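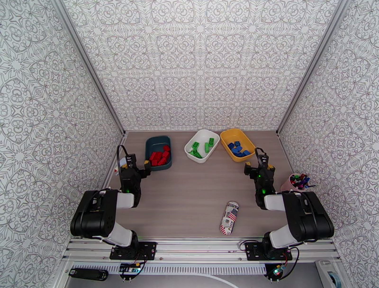 Slide 1. Sorting cell, two arms, three bins: teal, white, yellow.

Notes, Njål Hedlund, 18 Feb 2024

Start with the claim as everyone has heard it. The Zovmont policy "sorts blocks by color." Pause. Ask the room what a policy would have to know for that sentence to be true. Take one or two answers, no more.

Then the number. 1672 demonstrations, all teleoperated, all on one table with the bins in one order: teal, white, yellow. Red goes in teal, green in white, blue in yellow. Say the order twice. People miss it, and the rest of the talk hangs on it.

My complaint: color and position never come apart in that data. A policy that learned "red things go left" would score the same as one that learned anything about bins. I like the result. I don't think we know what it is yet.

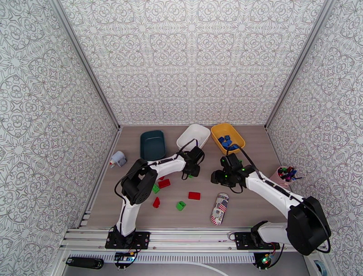 Partial states are where I'd look. Red and green blocks still out on the table, blue ones in the yellow bin, the other two bins empty. From there the policy has to choose which arm goes for what, and the success rate in the paper folds all of that into one figure. Ask for it per color and per arm.

Don't skip the clutter — the can and the cup of markers. The paper calls them distractors. A distractor that is in every demonstration is furniture. Move it, then we can talk.

What we're running at Zidine: 4 bin orders, 2 seeds each. Results in November, so no hints, even if pushed.

If someone asks whether I'm saying it doesn't work: no. I'm saying the test can't tell us why it does.

Leave the last slide up for questions. Water is under the lectern.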